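Sorting Small Loads: The Case for the Open Basket

By Shiela Dalisay
May 6, 2024

A household of two produces enough laundry to fill a standard hamper in a week. Most of it is knitwear: T-shirts, undershirts, light sweatshirts. These items crease less than woven cotton, but they hold a crease longer once it has set, and the usual cause is time spent compressed under other clothes.

The container matters more than its capacity suggests. A solid-wall tub traps moisture at the base, where the load is heaviest. Perforated plastic lets air move through the sides, and a rolled rim spreads the weight across the fingers when the basket is carried full. Depth should stay below 15 inches. Past that, the bottom layer is rarely reached in one session and tends to stay there.
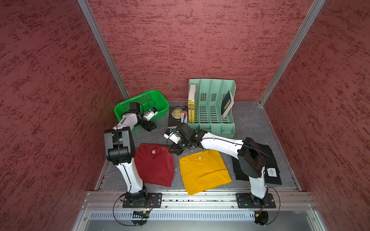
Sorting should take place on a hard, level surface at waist height. A bed is too soft and too low for the job. Clear a working area at least twice the width of a shirt laid flat with its sleeves out. Books and other flat items can share the table if they stay outside that area.

Sort by color first, then by weight. Reds and yellows may be washed together in cold water after the first few cycles, provided neither has shown dye transfer on a damp white cloth. Black fabric sheds and collects lint, so it gets its own pile and is turned inside out. A batch of 8 or 9 shirts is a practical limit for a small drum.

Folding follows the same order. Lay the shirt face down, bring each side to the center line, fold the sleeves back, then halve the body from the hem. Dark items go last, when the table has been wiped.

Recent in Home
Shelf Depths for Folded Linen
Two Drying Racks Compared
Cold Water and Dark Cotton
Keeping Books Off the Laundry Table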